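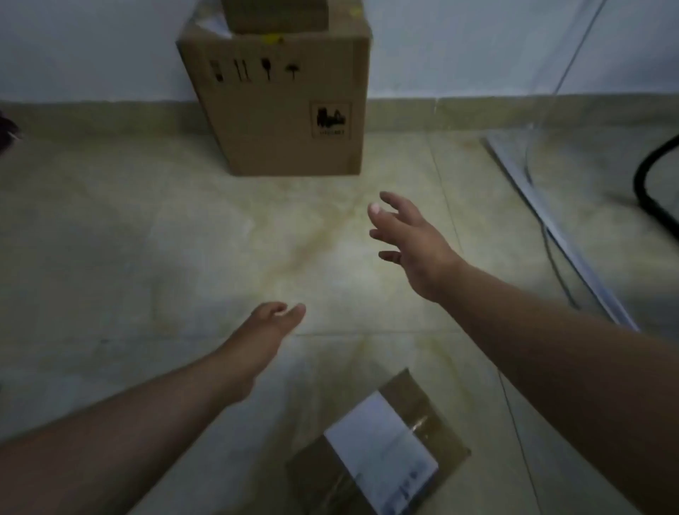

When does the third Orngate novel come out?

The hardback goes on sale in May, with the ebook released the same day and the audiobook to follow.

Svetozár Kuruc has delivered the final text of Cuadros, his publisher Selutia confirmed on Sunday. The book runs to 34 chapters and continues the border crime series that began with Priltent. Translation rights are still held by the author — the English edition will be set from his own version.

Selutia will also issue a signed printing of 1,337 numbered copies, sold through independent bookshops only. Orders are limited to 50 per shop. The first two novels will be reissued in matching covers, with corrected maps.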